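Bernum adds paid "recovery score" to its wristband

Bernum says its wristband will soon tell you when to skip the gym. The new recovery score, due in an update this January, takes your sleep and resting pulse and turns them into a single number each morning. A low number means take it easy. The feature costs 4 dollars a month on top of the price of the band.

The company points to a trial with 3203 users of its app, who it says trained "smarter" once they had the score. Smarter is never defined. There was no comparison group, and the people taking part rated their own progress.
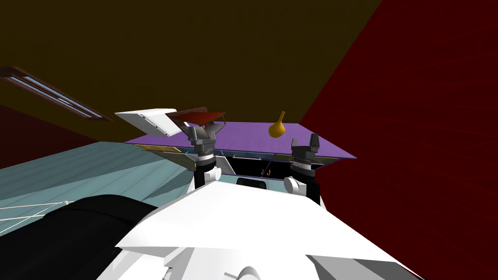 Rival maker Zokance dropped a similar score two years ago after complaints that it changed with every software update. Bernum has not said how its own number is worked out, or whether outside testers will get to check it.

Anyone who has slept badly already knows the next day's run will feel hard – a graph on the wrist may not add much. Current owners get three months free, and then the charge starts on its own unless they cancel in the app. The Polteleck chain of gyms plans to offer the band to new members at its Marquez branch.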